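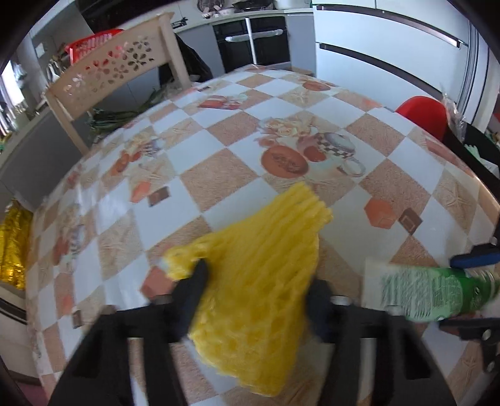
Nestor Samonte
Tile setter and home repair writer, Fajardo

1/ Many people ask me about grout color, and always too late, when the tiles are already on the wall. So I write a small thread. It is for kitchens and laundry corners, where grout has a hard life.

2/ Please don't choose from the paper card only. The printed color and the dry grout are two different things. Mix a little, spread it between two spare tiles and leave it until the next day. Then look at it in the morning and again at 10 in the evening with the lamp on.
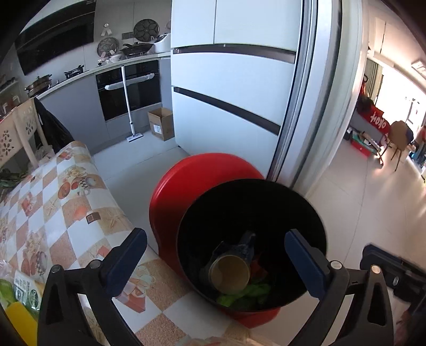
3/ WHITE, GRAY OR BEIGE?
White grout is beautiful in June and sad by winter, at least on a floor. On the wall I still use it. For floors I like a gray one step darker than the tile – it forgives a lot.

4/ My client Princess Belmonte wanted black lines with white square tiles. I was against it, and I was wrong. But black shows every crooked joint, so we kept them all at 2 mm and it took me a full extra day.

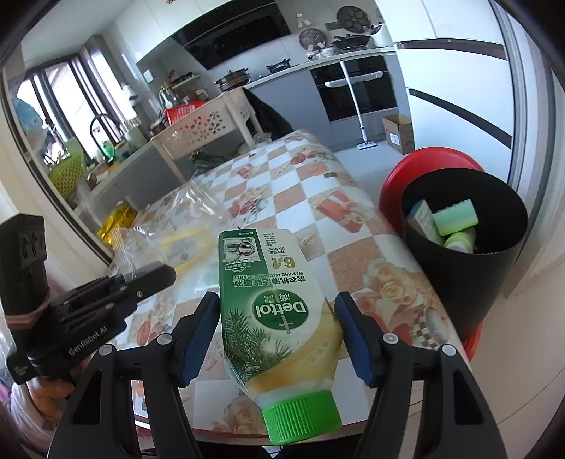 5/ Grout also suffers from what we wash it with. Strong acid eats the cement kind slowly, and the color goes pale in spots. Read the front of the bottle before you pour. The green label on this Dettol says WASHING MACHINE CLEANER, so for me it belongs to the machine and I would not try it on the joints. For my own floor I use warm water, mild soap and a soft brush.

6/ Sealer: wait until the grout is fully cured, as the bag tells you. I paid 40 for a good one and 80 for a very good one, and on a kitchen wall I could not see the difference.
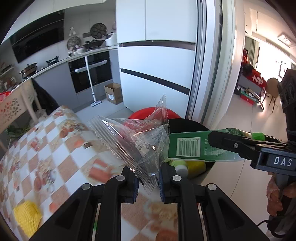

Green bottle and a small clear bag, held over the bin.

7/ Lech Kaczorowski asked me if he can put new grout over the old. No, first scrape out the old one, deep enough for the new to hold. Send me your color questions, I will answer after work.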